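Workshop Tips from the Hastbridge Open Day

In May the Hastbridge repair shop opened its doors for an afternoon, and Esther Nyanda's bench had a robot arm taking old desktop computers apart. I went for the robot and came home with a page of notes that apply just as well to anyone with a screwdriver. Burgi Ortner, who runs the intake desk, filled in what I missed.

Before you open the case

Unplug everything, then hold the power button in for 10 seconds. Back up the drive first if the machine still starts.

Lay the tower on its side with the open side up. Every machine at the demonstration was worked on this way. Parts stay where they are when you let go of them.

Put screws in a muffin tin, one cup per stage of the job. Case screws and drive screws look alike and often have different threads.

Working inside

Find the plastic latches before you reach for a screwdriver. Many office desktops hold the hard drive in a tool-less caddy, and the latches are often a bright color so you can spot them. Squeeze, don't pry.

Come in straight from above. The arm did this each time, slowly, and Esther stopped it whenever a cable was in the way. Move cables aside first.

Keep fingers off an empty CPU socket. The contacts bend easily and are very hard to straighten.

Read the product label and write down the model before ordering parts. 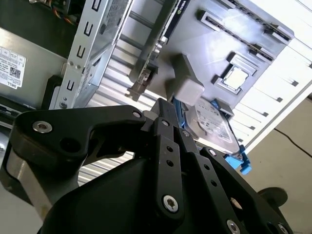
Afterward

Wipe dust from the case with a dry paintbrush. Keep the vacuum nozzle away from the boards.

Tape a note to any drive you pull, with the machine it came from and the month. Hastbridge numbers theirs, and the last one I saw on the shelf was 991.

Drives that still hold personal files should be erased before they go to recycling. Ask at the intake desk if you can't do it at home.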